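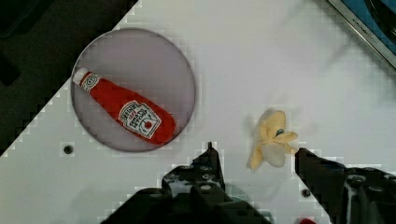
Ketchup bottle (plush) on the gray plate, toy banana peel to the right of it.

2/25/19
Dye room, madder series continued

Red! A proper red, finally, and I have been grinning at it since lunch. Skein 531 came out of the rinse with none of that brick-orange we've been stuck with since December. Dilani held it up at the window and said "tomato," then Senyo came in without being told anything and said "tomato," so tomato it is.

What was in the pot, before I forget:

Yarn: the Poltus two-ply, scoured last week, 40 g skein
Mordant: alum with a little cream of tartar, left overnight in the bath with the lid on
Madder: ground root from the Boychuk bag (the new one, not the dusty end of the old one), equal weight to the yarn
Water: well water from Dale's place in Brorville, carried over in the blue jugs
Chalk: a good pinch, stirred in before the root went in

The water is the big change. Dale Sawatzky has been telling us for months that his kettle furs up in no time and that we should try it, and I kept putting it off because the jugs weigh a ton. The town water here is soft as anything. I had been adding chalk to make up for it, but clearly not enough, or not early enough. I don't want to give the well all the credit yet. The root was new too, so I changed two things at once like a beginner. Next pot is new root with town water and everything else the same.

Heat was the other fuss. I brought it up so slowly that Senyo asked if the burner was lit. Below a simmer the whole way, then held for an hour with the thermometer clipped to the side and me hovering over it. Every time we've let it run hot the browns have crept in and you can't get them back out. The electric ring overshoots badly, by the way. If you turn it down when the needle reaches where you want it, you're already too late. Turn it down well before and go wash something.

Let the yarn cool in the pot. It went in a pretty ordinary salmon for the first stretch and I nearly wrote it off, then it deepened as it sat. So please, whoever is on the late shift, leave it alone until it's cold!

The exhaust bath is still in the small enamel pot with a plate on top. I dropped in a scrap of silk from Dilani's box and it went the loveliest soft coral. There is at least one more color in there, maybe two. Do not tip it down the sink.

Wash tests: cut 5 short lengths from 531 and tied them on the card. One stays dry as the control. The others get the neutral soap, the ordinary soap, a vinegar dip and a soda dip. The soda one has already gone toward crimson and it's gorgeous, I'd do a whole skein like that if the wool didn't feel so harsh afterward. The vinegar one slid back to orange, no surprise. Soap made very little difference as far as I can tell under the lamp, but I'll look again in daylight.

Light test: half the card is under foil, in the south window, next to the weld yellows. Wendy Lockwood wants the weld ones pulled at 25 days, so I'll pull the madder at the same age to keep them comparable. Please don't move the foil to have a peek. You know who you are.

Apostolos Deligiannis wrote back from Lumirham about his pot of roots. He digs his after the third year and dries them whole on racks over the stove, then leaves them until the next season before grinding. He swears the color gets better in storage. He's sending a bag, and I'm dying to run it against the Boychuk. Same yarn, same water, same day, separate pots. We'll need the second thermometer back from the print room for that.

To do:
Order alum, we're scraping the tub
Ask Dale for two more jugs
Town water pot with the new root
Label the silk scrap properly (it's on the line with a clothespin and no tag, my fault)
Weigh the old root and decide whether it's worth keeping for browns

Hands are orange to the wrist. Gloves had a hole in them. New box is on the shelf over the scale.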